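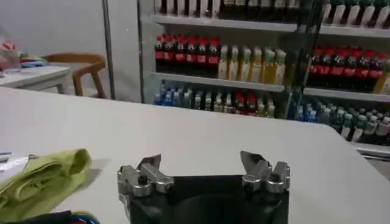

The Plekar folding standard is a document of 44 pages, and I was hired to shorten it.

The work was done in Plorklow, in a long room with a plain white wall and a large white table. Smaller table to the left, for cloths waiting their turn. Wooden chair behind the smaller table. The coolers ran day and night and gave off a low hum at a pitch I came to use as a reference when the radiator made a different one. I was told the drinks in them were for sale and that I should write down what I took. There was a notebook for it on a string.

Page 1 of the standard defines a cloth. Page 2 defines a table. The definition of a fold begins on page 7 and does not finish until page 12, where the author gives up on words and refers the reader to a drawing. The drawing was missing from my copy. I asked for it by mail at the Utus office, where the old files are kept, and received a reply stating that the drawing had been withdrawn.

I proceeded without it.

The method is simple to state. Lay the cloth flat. Bring the near edge to the far edge. Press from the middle outward. Turn the cloth a quarter turn and repeat. A tea towel takes the fold well. Heavier fabric springs back at the corners and has to be held for a slow breath before release. The standard gives the hold in seconds, but a breath is easier to measure when both hands are in use.

The green cloth was the one I used for testing. It was the right size and nobody had asked for it back. I folded it each morning at the start of work and wrote the result in the log under one of two headings, Accepted and Not Accepted. For the first several weeks the entries were all Accepted. The draft got shorter. I removed the definition of a table.

In December I arrived and found the cloth already folded.

The fold was not mine. I bring the near edge to the far edge, and on a light cloth this leaves a small lip on the side facing the wall. The lip was on the other side. Whoever had done it had worked from behind the table, with their back to the coolers. I recorded this in the log. There was no heading for it, so I ruled a third column and left the top of it blank.

I opened the cloth and folded it again by the standard. Accepted.

The next morning it was the same. I began leaving the cloth in different states before I went home: flat, rolled, bunched in the middle with one corner up. In every case it was folded by morning, with the lip on the wrong side. I checked the notebook on the string. One bottle of water had been taken overnight and written down correctly, in pencil, in a hand that made its sevens with a bar.

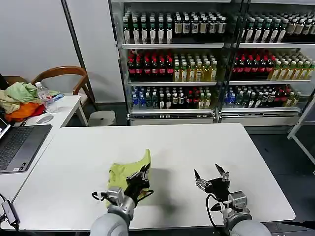

The green cloth, bunched, on the large table.

I know that hand. The margins of the standard are full of it. Next to the paragraph on heavy fabric it says "wait longer." Next to the section on corners it says "no." On page 12, under the blank space where the drawing had been, it says "see for yourself," which I had taken for a complaint.

I wrote to Utus again and asked who had withdrawn the drawing. The answer came on a half sheet. It had been withdrawn by its author, who had worked in the Plorklow room under the Bae contract and had since retired. The office had no forwarding address. It did have an outstanding key.

I considered changing the lock. The form for a lock change is short, and I filled it in as far as the reason. After that I put it under the log and went back to the cloth.

This time I did not open it at once. I turned it over and went backward through the fold, one step at a time, and noted each step as I undid it. The quarter turn came first, before any edge was moved. The press went from the outside to the middle. The far edge was brought to the near edge, toward the body – on a table that wide you have to lean, and the lean does the pressing. It used 4 movements. The standard uses more, and I had been paid for some months to make it use fewer.

I tried it from behind the table. The hum of the coolers was at my back and slightly warm. The cloth lay down and stayed down, corners included, and I did not have to hold it for a breath.

The revised standard went to Plekar at the end of the month. It is short. Page 12 of the old edition survives in it as an appendix, with the space left blank and the pencil note set in type beneath.

On my last evening I bunched the green cloth in the middle of the table, one corner up, and wrote down a bottle of water in the notebook. I left the bottle next to the cloth, with the cap on, and locked the door in the ordinary way.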